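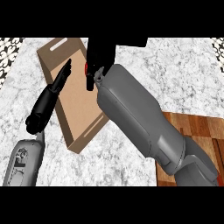 How a Student House Shares Its Kitchen
Project report, Everyday Life module
Rizwan Liyanage
Submitted Tuesday, March 9, 2021

1. Introduction

This report looks at how people who rent rooms in the same house divide up a kitchen. I chose the subject after moving into a shared house on Tukeck Road, where most of the disagreements in the first term were to do with shelves, washing up and who had used whose milk. Much of the reading for this module treats the home as belonging to one family. A shared student house has no head of the household and often no agreed rules at the start, so the rules have to be made by the people in it.

My question was: how do tenants decide what is shared and what is private, and what happens when the decision is not kept?

2. Method

I used two methods. The first was a short online survey sent to students in private rented houses. I received 316 replies, of which 227 were complete and could be used. The second was a set of interviews with eight tenants from different houses. Each interview was done by video call and lasted between twenty minutes and an hour. Names of tenants have been left out.

I also asked each person interviewed to keep a kitchen diary for one week in February. They wrote down when they cooked, what they washed up and anything they moved that was not theirs. Two people stopped after three days and their diaries have not been used.

The survey was limited to 500 words of written answers per person. This was a setting on the form that I should have changed, and one or two people mentioned that they had run out of space.

3. Findings

3.1 Storage

Fridge and cupboard space was divided by shelf in most of the houses I heard about. The worktop was different. Tenants usually said that it belonged to everyone, but when I asked further, they could say which part of it they used and which part they would not. One tenant said she had never put anything to the left of the kettle "because that's his end". The housemate in question had not asked for this.

Things left out on the worktop caused more trouble than things left in cupboards. A box or tray put down for a day was accepted. After about a week it was seen as a claim on the space.

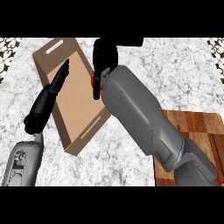

Several houses had tried to solve this with a rule that the worktop must be clear by bedtime. The diaries show that the rule was kept on weekdays and mostly ignored from Friday onwards.

3.2 Shared food

Oil, salt, tea and washing-up liquid were the items most often shared. Milk was shared in some houses and strictly private in others. Two houses kept a money jar and one used a spreadsheet. The spreadsheet had been set up by a tenant with the only car, an old Skoda, who did the large shop for the whole house and wanted the petrol included. The others agreed to this at first and then argued over it in the second month.

3.3 Washing up

Rotas were common at the start of the year and rare by the spring term. In the interviews, people in houses without a rota were no less happy with the state of the kitchen than people in houses with one. What they complained of was pans left to soak. "Soaking" was used as an excuse in five of the eight interviews.

3.4 Landlords

Landlords had little part in any of this. One letting agent, Hettiarachchi, gave its tenants a printed sheet of kitchen rules when they moved in. The tenant I spoke to had kept the sheet but could remember only the line about the extractor fan.

4. Discussion

Most kitchen rules in these houses were never spoken. They came from habit in the first few weeks and were noticed only when somebody broke them. New tenants arriving in January found this hard, as there was nothing written down to follow.

There are weaknesses in the study. The survey was passed on by friends, so some houses answered several times and others not at all. Many students had also spent part of the year at their parents' homes, and a kitchen with two people in it works differently from one with six.

5. Further work

I would like to repeat the diaries over a full term and include houses where the tenants did not know each other beforehand. It would also be useful to speak to people who have moved out, as they may be more willing to talk about the arguments.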